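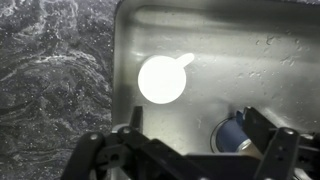 **Wrist camera exposure and finger choice for picking dishes out of a steel sink**

I'm comparing two sets of parallel fingers and two wrist cameras on one arm, and the job I test on is clearing a kitchen sink. The arm runs a Hrnčiar controller. The cameras are the Dendex that came with the gripper and a Tamenano that I bought separately. My trouble is with the Dendex on auto exposure. The dark granite beside the basin takes up a good part of the view, and white dishes on the steel come out as flat white shapes with no texture at all. My pose estimate needs a rim to work from and on those it has no rim. The blue item gives me no trouble, and I can pick out the shine on its metallic-looking end.

What I have tried so far:

- Fixed exposure at 4 ms. White dishes are better, but the black fingers merge with the shadows and I lose the fingertip position.
- Fixed exposure at 2 ms. Too dark to use near the walls of the basin.
- Exposure metered on the lower half of the image only. No real change, because the gripper fills most of that half.

My other problem is the fingers. The short set holds a mug by the wall without slipping. On a shallow bowl it has to come in so low that the bracket between the fingers gets close to the sink wall before the tips reach the rim. The long set reaches, but it flexes. I ran 100 picks with each set, and the long fingers dropped the bowl 13 times.
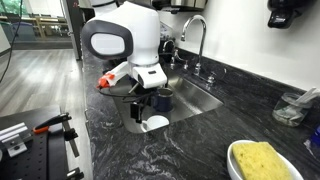 The bowl is usually open side up when I start a run, and I come straight down on it. I have not tried tilting the wrist, as the cables are already looped around that joint and I don't want to pull on them. The room light is overhead and I can't move it.

Should I stay with the Dendex and work on the settings, or go to the Tamenano? And is there a finger length that does both mugs and bowls?

Oľga Zeman

---

**Peter Říha**

I would fix the camera before touching the fingers. You can't compare finger sets fairly if the grasp point is wrong on half the white dishes. Some of those 13 drops may be bad aim.

For the exposure, stop trying to get one setting that covers everything. Take two frames at the pre-grasp pose, one short and one long, and hold the arm still while you do it. Use the short one to find white dishes and the long one for the fingertips and anything dark. In your case I would start at 2 ms and 13 ms. It adds a small delay to each pick. On the Hrnčiar you can trigger both from the same wait step, so you don't need a second motion command.

A polarizing filter is worth a try too, but don't expect much on brushed steel. It cuts some of the glare off wet surfaces and glazed dishes. The reflection from bare metal mostly stays, and you lose light everywhere.

I have used both cameras. The Tamenano has more range and it handles a white plate on steel better with no tricks. It is also longer in the body, and on my wrist mount it hit the edge of the counter when I went into a corner of the basin. Measure that before you swap it in.

On finger length, I ended up keeping the short ones and adding a thin angled tip that goes under the rim. Rubber on the inside face only. If you put it on the outside as well, it drags on the steel when you come down next to a wall. For your cables, give them one clip above the wrist and leave enough slack for the full rotation, then run the joint slowly by hand through its range with the power off. After that you can tilt the wrist, and a tilt helps more with bowls than extra finger length does.

---

**cliltarine_user**

We have the Cliltarine gripper and it does bowls fine. Suction might be easier.

---

**Oľga Zeman**

Suction is out for me, since I need to hold mugs by the wall as well.

Peter, thanks. I set up the two frames at 2 and 13 and the rim now shows on the white bowl in most poses. It still fails when the bowl is right under the brightest part of the reflection. I clipped the cables this afternoon and will rerun the short fingers with a tilt before I order tips. Do you remember what angle you used on yours?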